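29 March 2026

Play-in box, the Lendgate. Notes so far, mostly so we stop having the same argument at the bench.

The claim, as printed on the sleeve: clip the thing over the strings, leave it buzzing for 64 hours, and a new archtop will "open up" the way one does after years of being played. More bass, quicker response, sweeter top end. I have heard this from customers, from the guy at the Cokulley store who sells them, and from people in this shop who should know better. I have not heard it from anybody who checked.

Guitars are the two Akanda archtops that came in together. Same batch, laminated tops, same pickup. A goes on the Lendgate, B hangs on the wall and gets left alone. Yes, laminated. I know the objection, that a laminated top has less to gain and we should have used carved ones. We don't have two matching carved ones and I'm not borrowing any for this. The sleeve says "any acoustic or archtop guitar" so I'm taking the sleeve at its word.

Strings: Rerport flatwounds, same gauge, fresh set on each before starting, and another fresh set on each before the second recording. This is the part that every forum write-up skips. They put the guitar on the machine with old strings, or they change strings afterward, and then they tell you it sounds different. Of course it does. Flats take a while to settle and they lose their zing whether you play them, shake them or leave them in the closet.

Setup before starting. Relief and action matched as close as I could get them. B had a slightly high nut slot on the G, filed it down. A had a bridge that wasn't sitting flush on the bass foot, and I refit it before doing anything else. Worth remembering, because if I had skipped that and the foot had worked itself down under vibration, A would have come out sounding better and the box would have gotten the credit. I think a fair share of the success stories are this. A floating bridge that seats itself a hair better over a few days of shaking is a real change, but you can get it with sandpaper in one sitting.

Marked bridge positions on both tops with low-tack tape. Check the tape residue on A when this is over, the finish is soft.

Recording plan. Same chair, same mic, same distance with the string and washer hanging from the stand so I can't cheat. Passage is the first half of a slow blues in F, comped four to the bar, then the head in octaves, then open strings one at a time let ring out. I'm the one playing, and that's the weak spot. I know which guitar I'm holding. They have slightly different necks and I can tell with my eyes shut. If I want A to be worse, and I probably do, I can play it worse without meaning to.

Fix for this, sort of: the tap test. Pendulum with the little rubber ball, pulled back to the same stop on the jig, strings damped with felt, hits the bridge on the bass side. No player. It tells you less than the comping does but it has no opinions.

First run. Recorded both, tapped both. Humidity in the room 54 percent, a bit higher than I like. They sounded like two guitars from the same batch. B a little darker. Tap spectra close, main top peak on B slightly lower. Wrote it on the chart and put A on the machine in the back room with the door shut, because the noise is unbearable. It's a kind of wasp hum that finds whatever note you're trying to tune to.

Log of the run:

Came in and the Lendgate had switched itself off. Display said 31 hours. No idea if it stopped on its own or the power strip got kicked. Restarted it. The counter went back to zero, so I'm adding by hand from now on.

Checked the clip. It sits on the strings between the bridge and the tailpiece, and on an archtop there isn't a lot of room there. The rubber feet had crept toward the bridge. Moved it back. Wondering how much energy goes into the top at all and how much goes into rattling the tailpiece. You can feel the tailpiece buzzing with a finger. You can feel the top too, but less. I would like to put the contact pickup on the top and compare the level with ordinary comping. My guess is that a half hour of somebody digging in on rhythm guitar moves that top more than an evening of this thing. A guess, not measured yet. Do this.

The sixth string had gone flat by a good bit, the others less. Retuned everything. Retuned B as well so they both get the same attention.

Finished the full time. Took the box off, fresh Rerports on both, let them sit overnight at pitch.

Second run. Played A first and my immediate thought was: oh, it's louder. Warmer too. I sat there being annoyed by it. Then played B, and B was louder and warmer as well. Humidity was down and the heating had been on all week. So the room did that, or the new strings did, or I was hitting harder after days of waiting. Anyone with one guitar and no B on the wall would have stopped at "oh, it's louder" and written the review.

Tap test: main peak moved up a touch on A. Moved up a touch on B too, nearly the same amount. If the vibration did anything on its own, it's smaller than what the weather did, and I can't see it with this jig. I want to be careful about what that says. It says I couldn't find it. The jig isn't great, the ball stop has some play in it, and if I tap the same guitar over and over without touching anything the peaks wander by a visible amount. I should have measured that wander first, before the first run. Didn't. Going to do it this coming week and redraw the chart with it as a gray band. I expect both shifts to fit mostly inside the band and then we have a chart of nothing with a nice band on it.

Listening test. Cut the recordings into short clips, level matched, shuffled, no names. 3 of us listened on the shop speakers with the sheets turned over. The question was only: before or after? For A, the sheets came out split every which way. For B the same. Picking out A from B was easy for everybody, before or after, all the time, because B is darker. It was darker when it came out of the case. Shaking A didn't bring it any closer to B or move it any further off.

One objection from the bench, noted so I don't get accused of leaving it out: players may feel a change that a microphone doesn't pick up. Response under the pick, how fast the note jumps. Fine. I have some sympathy for that one, because comping is mostly feel and you do play differently on a guitar that answers quickly. But then we need a blind test for feel, which means two guitars that feel alike in the neck, a player with a blindfold, and somebody handing them over at random. Ours don't feel alike. If anybody wants to argue feel, they can find the matching pair and I'll hold the blindfold.

Second objection: not long enough, the real believers run them for months. The sleeve doesn't say months. If the answer to a negative result is always "longer", I don't see where it ends.

What I would tell a customer today. If a new archtop sounds tight, look at the bridge feet, look at the nut, try a different string, and play it. Playing it for a month will certainly change something, since you'll get used to where it likes to be hit. I can't promise the wood changes. I'd rather not sell them the box, and I'd rather not talk them out of it if they already own one, as it doesn't seem to do harm apart from the feet. On the feet: there's a faint dull mark on the wrapped part of the A string behind the bridge where the rubber sat. Cosmetic. Keep an eye on whether rubber does anything to lacquer if it touches the top. I would put a cloth under it regardless.

Things I still don't trust in my own work:
– power cut in the middle of the run, and the counter reset
– humidity not held, only written down
– me playing, knowing which was which
– ball stop play, see above
– only one pair of guitars, so a real effect in some guitars and not in others would slip right past

To do:
– tap A over and over untouched, get the wander
– shim the ball stop, then do it again, see if the wander shrinks
– contact pickup on the top, Lendgate versus rhythm comping, same scale
– swap roles, B on the machine and A on the wall, new strings on both again (order more Rerports, we're on the last set)
– tape off A, check finish
– ask Cokulley if they'd take the unit back in June or if the return window is already shut

If the swap gives the same picture I'm calling it finished and the box goes in the drawer with the brass bridge pins. Keep the clips on the shop drive, unshuffled key in the same folder but in a separate file, and don't open the key before you've filled in a sheet. Two people have already asked me which one was which while holding a blank sheet.

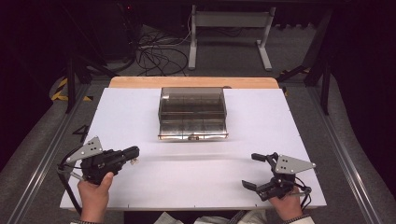
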